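The night shift at Cilatia used to end with sore hands. The company packs art and office supplies for schools, and until last January every mixed set was filled by people standing at a belt, picking up pens and glue sticks and dropping them in trays, 400 trays to a shift. Morven Chisholm did it for nine years. She still flexes her fingers when she talks about it.

These days she spends most of her week teaching machines to do the same job, and she is wonderfully good at it.

The idea came from Vudemus, a small automation firm two streets from the warehouse. Its engineers had been trying to program every grasp by hand, and they had a robot arm that could stack boxes all day but fumbled anything thin and round. So they turned it over to the packers. You hold a gripper in each hand, do the task the way you'd naturally do it, and the recordings become lessons for the robot. No code, no joystick, just the job!

It sounds easy until you try it. I had a go and spent my first ten minutes chasing a glue stick across the room. The grippers pinch where your fingers would roll, and you lose all that lovely information your skin gives you about what's slipping. Chisholm told me to slow down, come in from straight above and squeeze later than I wanted to. My next try was better. Hers looked like someone pouring tea.

A marker coming out of its cup is one of the basic lessons, and it gets repeated until everyone is dreaming about it.

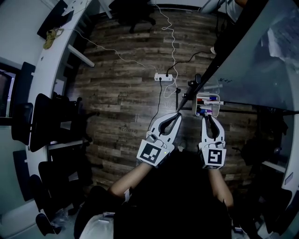 Ville Savolainen is less taken with all this than I am. He says he'd like to know what happens to the packers once the robot has learned everything they can show it, and he has put that question at every staff meeting, with the minutes to prove it. He isn't against the machines, he told me over a cheese roll. He wants the people who trained them to be paid as trainers for as long as the training is in use.

It's a fair point, and it has already changed things. The first agreement put the 53 packers on their old rate while they recorded. The second, signed after a fairly tense fortnight, added a trainer's grade and a promise of no forced redundancies for 2 years. Savolainen thinks it should be longer. Chisholm would settle for a proper chair in the break room as well.

What struck me most was how the talk on the floor has shifted. Packers argue about technique now. Should you tilt a pen before you lift it, or after? Does a left-hander's recording help the robot or muddle it? There's a whiteboard by the lockers covered in theories, and the Vudemus engineers come over with their coffees to copy it down.

The belt hasn't gone, mind you. Paintbrushes still go through by hand, and so does anything in soft plastic, which the arm tends to crumple - the engineers go a bit quiet when you bring up plastic. Chisholm works the belt one day a week to keep her eye in, and has 177 recordings of scissors to get through before the school orders start.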